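Anyone who has walked past the old Limero bakery this January will have noticed the lights on rather late, and we are pleased to say the bread classes are back for another season. Sedik, who look after the building, have had 87 names down already, and there is room for 100.

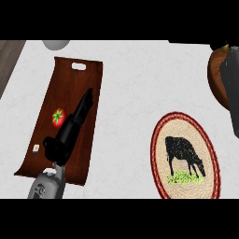
The spring classes will cover plain white loaves, rye and a slow sourdough that needs a night in the fridge, so do bring a lidded tub. Flour comes from Le Goff, as it did last year, and everyone goes home with a 500 g bag of it. You will want a decent board for slicing at home – a reddish-brown wooden one with a handle hole at the top, for instance, is easy to hang on a hook by the oven – and a bread knife with a bit of life left in it.

Last season's bake sale raised a splendid £2,212, all of it put towards the new proving cupboard, and thank you again to everybody who queued in the rain for a bun! 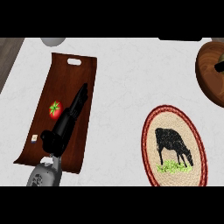 A long wooden cutting board on a pale worktop.

Evening classes start at 6.30pm and booking forms are at the Limero counter until the end of the month.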